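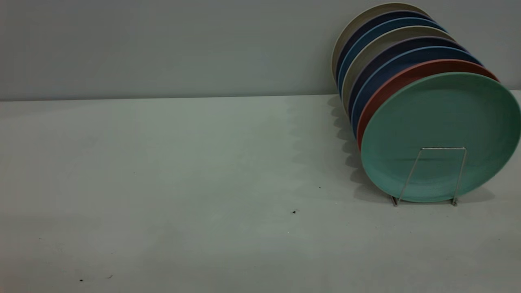
I have been reading my way through old parish cookbooks since February and I can't remember when I last enjoyed anything so much. It began with one I picked up at the church sale in Brumdale, 282 pages held together with a bulldog clip, and now there's a whole shelf of them. The best bits are the supper menus at the back, where somebody has planned a harvest meal for 100 people and you can follow how it was meant to run, right down to which end of the hall got its soup first. Plates come up all the time. They had to be borrowed, labelled underneath and returned to the right house by Monday, and I thought of that looking at my eight standing on edge in a row, the mint green one at the front, because eight wouldn't have got the Brumdale ladies past the top table!

The recipes themselves are wonderfully bossy. "Make a nice pastry" is a whole instruction. So is "bake until it looks right". I've tried 14 so far and only two were dreadful (the mutton jelly, and something called Prastside pudding, which set like putty and had to be levered out of the basin). The rest were good, and three were so good that I've made them again for people who didn't have to be polite.

My favourite is a plum and caraway cake. It has hardly any sugar, a whole cup of cold tea, and you leave it in the tin overnight with a cloth over it. The middle goes dark and sticky and the top stays crisp, and it's even better on the third day with butter and a bit of sharp cheese. I use half the caraway they ask for, as the full amount tastes like cough sweets.

What I love is all the pencil in the margins. "Too dry." "Better with lard." "Made for the Prastside lot, all gone." On one page the same hand has written "never again" and then, lower down in ink, "again, with more eggs". I've gone along with the eggs and she was quite right.

Next up is a chapter on pickles, and I've already cleared the windowsill for the jars.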